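Chapter 7
Sharing a Supply: Extension Leads and Power Strips

By the end of this chapter you should be able to:
explain why several appliances can share one wall socket
work out the total current drawn by a power strip
choose a sensible place for a strip in a room

In September the housing office in Nallton looked at how people in its flats used electricity. It visited 200 homes, most of them built when a living room was given a single double socket. In 66 of them, one wall socket was feeding a television, a lamp, a phone charger and a heater at the same time. The heater was nearly always the problem.

A power strip does not make more electricity available. It gives you more places to plug in, and everything plugged into it still draws its current through one cable and one plug. The sockets are wired in parallel, so each appliance receives the full mains voltage and can be used without the others. 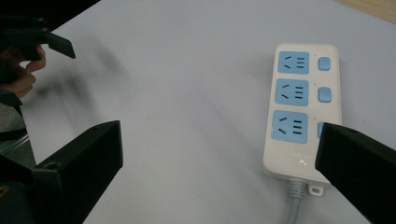
Some strips have a separate switch for every socket, and others have one switch for the whole row. Separate switches are handy on a desk, where you may want the lamp off and the computer left on. They make no difference to the limit of the strip as a whole. That limit is normally marked on the underside, in amps or watts, and it applies to the total.

Suppose a kettle is rated at 1,779 watts and the mains supply is 230 volts. Dividing power by voltage gives a current of around 7.7 amps. Add a fan heater of 2 kilowatts and the total passes 16 amps, which is more than many household strips are made to carry. The cable warms up, and if it is coiled or lies under a rug the heat cannot easily escape.

Before you read Section 7.1, look at one strip at home or in the classroom. Write down its rating, then the rating of each appliance plugged into it. Do not unplug anything without asking. Keep your list - you will need it for the calculations in Section 7.3.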